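Capítulo 7
Cuándo cerrar la mano: percepción, planificación y el arte de no tener prisa

Empecé a escribir software para brazos robóticos convencida de que lo difícil era llegar. Me pasé un invierno entero en Riihimäki peleándome con la cinemática inversa, con los límites de las articulaciones, con un planificador que elegía siempre el camino más feo (¡siempre!), y cuando por fin el brazo iba adonde yo le pedía, pensé que el resto era cosa de una tarde. Me equivoqué por unos cuantos meses.

El capítulo anterior terminaba con una trayectoria sin colisiones. Muy bien, ya sabemos llevar la pinza hasta un punto. Ahora toca agarrar algo, y para eso vamos a usar Dunum, el simulador que instalaste en el capítulo 2, con sus habitaciones llenas de trastos. A mí me gusta trabajar con una taza y unos cuantos objetos cerca, porque una mesa demasiado limpia te hace creer que tu código es mejor de lo que es.

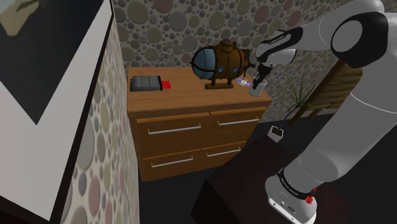 Nuestro bucle de control corre a 200 ciclos por segundo, y en cada uno hay que contestar a la misma pregunta: ¿cierro ya o sigo moviéndome? La primera versión de mi programa la resolvía con una distancia. Si el centro de la pinza estaba lo bastante cerca del centro estimado del objeto, cerraba, y a otra cosa. Con cubos funcionaba de maravilla. Con tazas era un desastre, porque el centro de una taza es aire, y lo que casi siempre quieres sujetar es la pared.

De ahí sale la idea que nos va a ocupar las próximas páginas: separar la estimación de la pose (dónde está el objeto) de la selección del agarre (por dónde lo cojo). En Nitisier, la biblioteca que usaremos, son dos módulos distintos que se hablan por mensajes, y conviene respetar esa frontera aunque al principio parezca burocracia. 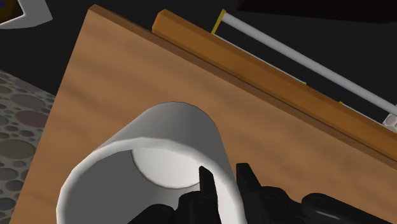 Lenni Laaksonen no está de acuerdo, y me lo escribió al margen del borrador: que separar los dos módulos obliga a comprometerse demasiado pronto con una pose, y que él prefiere puntuar los agarres directamente sobre la nube de puntos, sin preguntarse qué objeto tiene delante. Tiene parte de razón. Volveremos a su método en la sección 7.4, donde lo comparamos con el nuestro en 2000 intentos simulados.

Antes de seguir, abre el proyecto Detelis y ejecuta la prueba con la semilla 2297, que es la que uso en todos los listados. Guarda el registro completo, también el de los intentos fallidos, que nos hará falta para el primer ejercicio.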